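Capítulo 13
La hoja y sus oficios

Cuando empecé a estudiar botánica creía que una hoja era una cosa verde y plana, y ya está. ¡Qué equivocada andaba! En mi primer herbario, el de Bradau, pegué 19 hojas y confundí casi todos los peciolos con tallos.

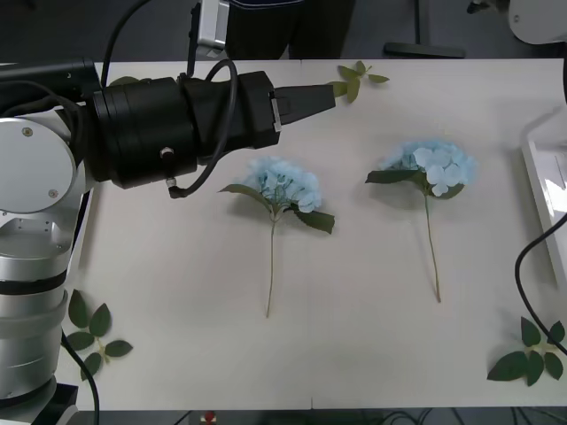 Mi profesora, Theda Diekmann, me mandó repetirlo entero (con razón), y así aprendí a buscar primero la yema, que suele estar en la axila de la hoja. Vamos a empezar por ahí, y luego pasamos a las flores. 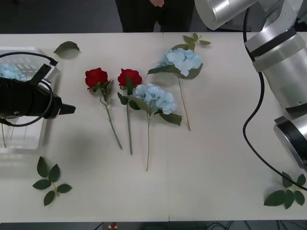 13.1 El peciolo y el limbo

El peciolo une el limbo al tallo.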